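Bench notebook, March. Modis arm kit, on loan from Uditz for review

Came in early with coffee and the good intention of writing things down as I go this time, so forgive the rambling (whoever reads this after me, and that includes me). The Modis kit is the one we are weighing up for the Prindadmont showroom, and the quote as it stands is 3,160 for the arm, gripper and a year of the Mabaso software, or 2,625 if we leave the software out and write our own. I keep going back and forth on that.

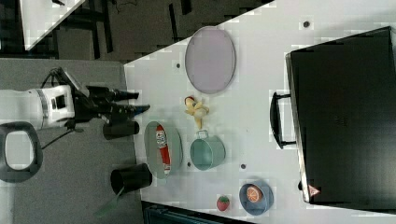
Setup took me most of the morning, and I would say the printed guide is friendly but skips a step when it gets to the gripper settings. I had to dig that one out of the help pages. For the trials I wanted a nice muddle of shapes, the kind of thing a visitor might put down in front of it, so along with the flat plate there is the banana with its peel fanned out, which ought to be a rotten thing to grip, and a little strawberry on its own near the edge for an easy one. I've left the teach speed low for now.

Our budget line is 2,000, by the way, so either version needs a conversation. I'd sooner have that conversation with some decent notes in hand!

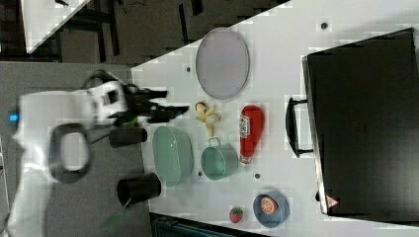 Gripper open over the table, red ketchup bottle lying on its side.

A word about the software while I remember. The Mabaso screens are lovely and clear, big buttons, and I like that you can name a position in plain words and find it again later. What I don't like is that saved positions sit in one long list with no folders, and by lunchtime mine was already a mess. Have written to Uditz to ask if that's changing. Also asked about spare finger pads, which aren't in the price sheet at all.
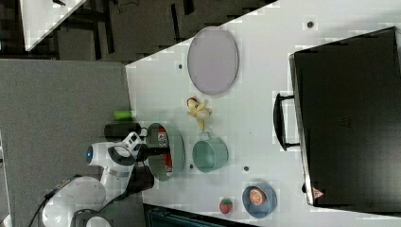 Next on my list is reaching into things, and I want to give that a proper afternoon. Picking from a clear tabletop is one matter, but our visitors will hand it containers. A can inside a pot that's lying on its side, with the fingers hovering by the pot, is close to what I have in mind, and I'd like to try the approach from a few angles before I write a number next to it.

To do: back up the positions, ask for the price without the one-year plan, and find out if the loan can run another 4 weeks. Leaving the settings as they are overnight, please don't tidy them.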